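The Clamdale emergency management office has reopened its shelter registry ahead of the spring flood season. In an interview in April, the office's director said 904 households had signed up.
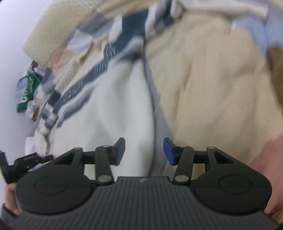 *A two-fingered gripper, held in both hands.*

"We want every street below the Duman levee on that list," the director said. The Vorkidthorpe shelter has 200 beds, with 20 set aside for medical needs. 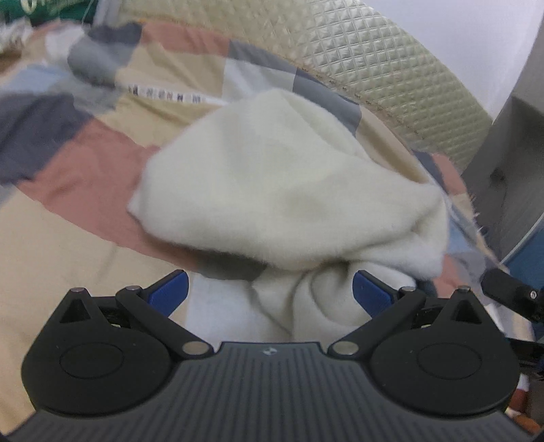
*The gripper's blue finger pads.*

Asked about road closures, the director said notices would go out by 6 a.m.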